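Print this article | E-mail this article

Folding on the bed: an open day at Derkmont's Tuslow site
Wed 16 April

The company's open day drew 636 registrations, against 517 for the previous session in October. Most visitors went to the main hall for the conveyor and palletizing cells. The household handling group works upstairs, in rooms furnished as bedrooms and kitchens, and its lead engineer agreed to talk between demonstrations on condition that the group be credited and not individual staff.

The work concerns clothing and bed linen. Operators perform a task by hand with a parallel gripper, the motion and video are recorded, and the recordings are used to train a control policy for an arm. The group calls its current policy Imai.

"Rigid parts are a solved problem for us in most cases," the engineer said. "You know the part, you know the pose, you close the jaws. A folded shirt has no fixed pose. Pick it up and the geometry you measured is gone."

I asked why the demonstrations are recorded by people and not by driving the arm remotely. The answer was throughput. A trained operator with the hand-held tool completes a fold several times faster than the same operator on the remote rig, and the difference is larger on dark fabric, where depth readings are poor and the remote operator tends to hesitate.

"Black cotton is the worst case. The edges disappear into the fold. We record a lot of it for that reason, and on different sheets, so the policy doesn't learn one background."

Recording on a bed was a deliberate change. Earlier sets were made on a flat table, and policies trained on them did badly on a mattress. The surface gives under the jaws, the sheet moves with the garment, and the pinch ends up too high or takes in bedding along with the clothing.

"On a table you can press down and let the surface do some of the work. On a bed you press down and the bed moves. The operator corrects without thinking. We have to have that correction in the data."

Grip point was the next subject. The group's practice is to take the stack at the edge where the layers meet, with all layers between the jaws before lifting. Taking only the top layer opens the fold. The engineer put the present failure rate on folded garments at 12 percent, measured on the arm in the same rooms, and said most of those failures are a missed layer.

Speed is limited in training material as well. Very fast transfers blur the wrist video, and the group discards a recording if the tool position is lost for longer than 2 seconds. Ordinary blur is kept.

"If you only keep the sharp footage, you train on slow people. The arm will also see blur when it moves. It has to cope."

A visitor from Stastwood, which runs linen services, asked about fitted sheets. The engineer said the group has no usable result on these and would not give a date. Flat sheets are in recording now. Towels are considered finished apart from very thick ones, where the jaw opening is the limit.

The arm itself was shown only on towels that day. Visitors could try the hand tool on the bed, with an operator standing by, and the line for it was longer than the one for the arm.

"People squeeze too hard at first," the engineer said. "Then they start watching the cloth and it gets better."
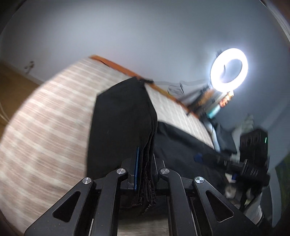

The next round of recording will use the same tool with softer pads on the jaws, and the bedrooms will be closed to visitors until it is complete.

Print this article | E-mail this article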